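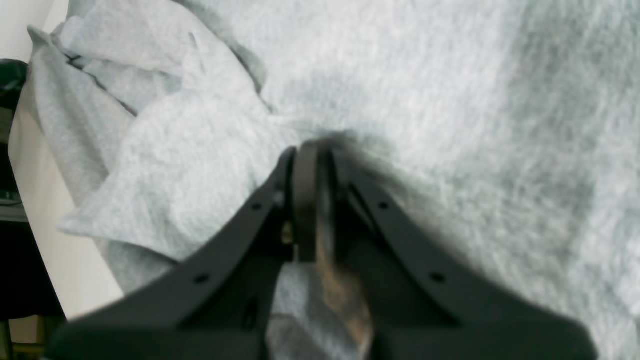 Wenche Kristiansen

4.2 Comparing grippers on soft fabric

The Lornov data sheet says its two-finger gripper handles "all common textiles." Treat that as a claim to test. Use gray fleece first, with part of it flat and part bunched into folds, and run the Pudo gripper on the same piece.

1. Mount the gripper and tighten the screws. Check them again after 30 cycles.

2. Set the closing force to 2 on the controller. The scale has no units, and Haugen support could not tell me what it stands for.

3. Lower the arm until the fingertips press into the cloth. Stop there and look at the wrist camera view.

4. Close, lift, hold, release. Log every miss, including the ones the software reports as "grasp OK."

5. Repeat on the folds, then swap grippers.

Note: Folds are easy. Any gripper looks good on a fold, so keep the flat results in a separate column.

Caution: Do not press harder to improve a poor score. The arm may fault, and the numbers will no longer compare.

The sales demo stopped at 175 picks. Ours in Grovton runs to 1,493.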